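Buy the Rehearsal Before You Buy the Robot

There is a type of purchase that small companies get wrong more than any other, and it's the first robot. I have helped make four of these purchases over the years, two as an employee and two as a paid adviser, and I would take back one of them entirely. So when people ask me whether the simulation packages now being sold alongside mobile robots are worth the money, I have an opinion, and it is mostly yes, with some complaints.

The one I know best is Edisby. It is sold by Dolia as a yearly subscription, and it does one job. You give it a model of a robot and a model of a building, and it lets you drive the robot through the building, open doors, reach for handles, and find out where the thing gets stuck. It comes with a library of ready-made rooms, and you can build your own from floor plans if you have the patience. I used it through one winter and into April for a client who runs residential service buildings under the name Worunora. They wanted a two-armed robot to move linens and supply carts between floors at night. They had already been quoted for the robot. They had not been quoted for finding out whether it could get through their doors.

Doors are the whole subject as far as I'm concerned. Sales demos like to show a robot folding a towel or picking up a mug. Those are hard problems and I don't look down on them. But in a working building the robot spends its night going from one room to another, and between any two rooms there is a door, and every door was installed by somebody who was thinking about people. The handle is on the side that suits a person. The swing takes up the corner where a person would not mind stepping back. A robot with a wide base and two arms minds very much.

Worunora has 77 doors on the route we were asked to study. The first vendor's proposal treated them as one door. It gave a clearance width, a handle height, and a sentence saying that the robot was compatible with standard interior doors. I asked what a standard interior door was and got a drawing of one, standing alone, in the middle of a blank page. I have never seen a door like that in a building. Real ones come in pairs set too close together, at the end of a passage, or beside a wall that sticks out farther than it should.

This is where the simulator earned its fee. Edisby's stock rooms are odd places. The colors don't go together, the floors change material for no reason, and no decorator would sign off on them. When I first showed them to the client's operations lead, Matúš Hrubý, he asked me if the software was finished. I told him the ugliness was on purpose, which I believe is true. The rooms get scrambled so that the control software can't lean on the look of one particular hallway. A robot that has only practiced on white walls may do strange things at a brown one. What should hold steady from room to room is the geometry, and the geometry is what we were paying for.
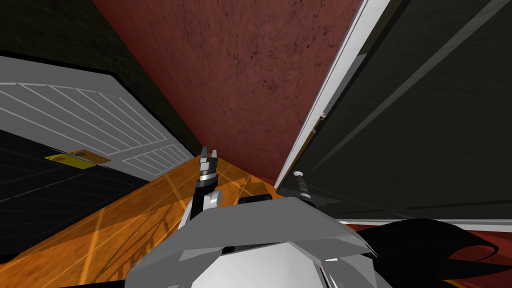
Tight corners are where I would tell any buyer to spend the first week. Skip the open rooms. Anyone's robot can cross an open room. Put it between two surfaces that don't leave it much choice, raise the arms, and look from the robot's own point of view at how much of the space is already taken up by its body. On paper we had been thinking about the width of the base. In the simulator we learned to think about the grippers, since they travel ahead of the base and get to the wall first. A plan that looks fine from the ceiling can be hopeless from the shoulders.

We flagged 9 of the 77 doors as ones the robot could not pass by any approach we tried. Matúš walked to each of them with a tape measure and agreed with the software on every one except a linen closet, where our floor plan had been wrong. That was our mistake. Two of the doors were later rehung to swing the other way. The rest were dropped from the route. All of this happened before anyone signed for a robot, and the cost of rehanging two doors is not something a company loses sleep over.

Now for the complaints, because I promised some.

The first is touch. Edisby is good at telling you where things are and poor at telling you what they feel like. A simulated latch gives way at whatever force it has been told to give way at. The latches in a building that has been lived in are all different. Some need a shoulder, some stick in summer, and one of Worunora's has to be lifted a little while you turn it, a fact known to every employee and written down in no document. You can type in a stiffer spring, and you should, but you have to know about the latch first. Dolia's sales page says "realistic contact." I would have preferred "adjustable contact," which is what they sell.

The second is light. Shiny floors and dark doors are both in the library, and the shine is drawn well enough to fool me. Whether it fools a depth sensor in the way a real waxed floor does is another question. I would not accept a simulated result on sensing as final for any building with glass in it. Treat it as a list of places to go and check.

The third is time. The brochure suggests a building can be modeled in an afternoon. Ours took 105 hours of one person's work, counting the corrections, and that person was good at it. Most of those hours went into things the plans left out, such as baseboards, door stops, a radiator, the strip of metal where one floor covering meets the next. If you are pricing the package, price the person too. A company that buys the license and gives it to somebody who already has a full job will end up with the stock rooms and nothing else.

The fourth is more a matter of taste. The package hands you a success rate at the end of each batch, in large type, and everyone in the meeting looks at it. I wish they would put it on page six. A rate averaged over many doors hides the door that fails every time, and that is the one that will have a robot parked in front of it at two in the morning with a cart of sheets. We turned the summary page off and went through the results by door. It was duller and we made better decisions.

There is a competing product, Dagdag, which several readers have written to ask me about. I have had only a trial of it. The building import is easier and the manual is written by someone who has met a beginner. It did not let me change how a door behaved beyond its size and which way it swings, and for the reasons above that ruled it out for us. If your building has wide openings and few closed doors, a warehouse for instance, I can see choosing it and being content.

I have heard the argument that none of this is needed, that you should rent a robot for a month and let it loose. People I respect hold this view. A real machine in a real hallway tells you things no program will, and I wouldn't buy one without a trial on site. But a month goes quickly. In the project I would like to take back, we spent the trial month discovering things a simulator would have shown us in the first few days, and then we ran out of month before we got to the latches and the light. We signed anyway, because the machine was already there and people had gotten used to it. It ended up doing one corridor.

The other argument is that the vendor should do this work and include it in the price. I half agree. Some will, for a large enough order. But a vendor running the simulation gets to pick which corners to try, and I have yet to see one pick a bad one on purpose. I want the buyer holding the controls, or at least sitting beside the person who is. Matúš sat in on most of our sessions with coffee and the floor plan, and it was he who kept asking us to back up and come at a door from the other side, the way his night staff do when they have their hands full. We found three of the nine that way.

So my advice to a small buyer goes like this. Get a quote for the robot, and don't sign it. Buy a year of the simulator, this one or one like it, and set aside real hours for somebody to build your rooms. Start with the worst corner you have. Look at every door by itself. Walk to each door that fails and measure it. Only then ask for the trial, and spend the trial on latches, floors, lighting, and whatever your staff complain about.

Worunora did sign in the end, for one robot where the first proposal had three. The second elevator lobby still isn't modeled, and I've told them not to send it up there until it is.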